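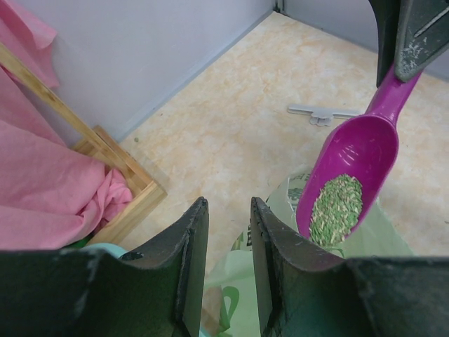 Green bag and magenta scoop, 12 March 2025

Pot trial, potting mixes for the spring sowing

Second batch of Vomska and Galtar mixes made up this morning. Both sieved at 2 mm first. The Vomska had a lot of fibre left on the mesh, so I broke it up by hand and put it through again. Galtar went through clean.

Weighed out 1,000 g of each, then added water 80 ml at a time until a squeezed handful held together. Vomska took far more than last time. I suspect the sack near the door has dried out. Need to check moisture before the next batch or the weights won't compare.

Filled 12 pots per mix, tapped down twice, levelled with the ruler. Labels in pencil, as the pen ran in the first batch. Tabrizi seed sown at one per pot, covered with sieved mix. Trays are on the Arkitz shelving, lower level, lids on.

Still unsure about the drainage test. The funnel method gave silly numbers for Galtar, possibly air trapped under the paper. Will wet the paper first and repeat.
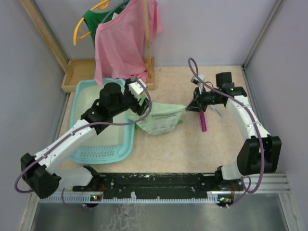
To do
Dry a sample of each mix overnight and reweigh.
Repeat drainage on Galtar.
Order more pot labels.
Swap the trays end to end in March, once seedlings show.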